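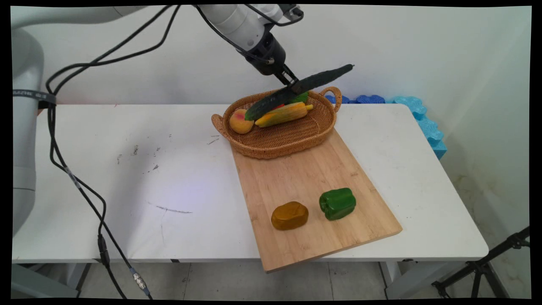 Grocery stores in this part of the county have stopped selling small amounts of produce, and I think the town should care more about it than it does. A person who lives alone does not want a three-pound bag of peppers. She wants one peach, one ear of corn and a cucumber, the kind of mix gathered at the wicker basket in the photo, and she wants to pay for those and go home. At the big store on the Furnmont road that has become hard to do. The corn comes in trays of five. The peaches come in a plastic box with a lid. The cucumbers are shrink-wrapped in sets of three.

I have shopped in Himstead for most of my adult life. When I moved here there were two greengrocers on Main Street and both of them sold everything loose. You picked what you wanted, the clerk weighed it, and nobody thought this was a special service. One shop closed when the owner retired. The other became a phone store. Since then we have had the supermarket, the gas station and, from June through October, the farm stand at Prumlow.

The usual defense of the big pack is that it is cheaper. Per pound, it is. I checked last November, and peppers in the bag cost 45 cents less per pound than the few loose ones in the bin beside them. But the price per pound only matters if you eat the pounds. I threw out half of that bag. Anyone who has found a cucumber turned to liquid at the bottom of the drawer knows the sum doesn't come out the way the shelf tag says.

Families with four or five people at the table can use the large packs, and I don't want those taken away. My complaint is that the packs have been made the only choice. Our town had 1,237 households at the last count, and a good share of them are one or two people. Many are older. Some don't drive and carry what they buy home on the bus, and a big tray is heavy as well as wasteful.

The second defense is hygiene. People handle loose produce, the argument goes, and so it ought to be wrapped. I wash mine. So did my mother. A wrapped peach has also been handled by whoever packed it, and the wrapping keeps me from turning it over to look for the soft spot. I have opened more bad fruit from sealed boxes than I ever brought home from an open bin.

I did write to the store. The reply said that packaged goods move faster through the checkout and that customers prefer them. The first part I believe. Loose items have to be weighed and looked up, and a cashier in a hurry will sometimes ring up a nectarine as a plum. As for the second part, I don't know how a customer can prefer something when there is nothing next to it on the shelf to compare.

The Talebi market in the next town over shows it can be done. It is a small place with one register and a scale, and nearly all the produce is loose. The onions are in a crate on the floor. You can buy a single carrot there. I have done it, for soup, and the clerk rang it up without comment. The prices are a little higher and I still spend less in a week than I did at the supermarket, though I do have to get there, which takes me 45 minutes on the bus with the change at the depot.

The town has some say in this. The council is set to give out $2,000 in small business grants in the spring, and the old hardware store has been empty for two years. A market with a scale would be a good use of the space. Even a Prumlow stand that stayed open past October, with squash and apples and potatoes sold by the piece, would help a lot of people. The council takes comments at its evening meeting, at seven, in the room behind the library. I plan to bring my receipts.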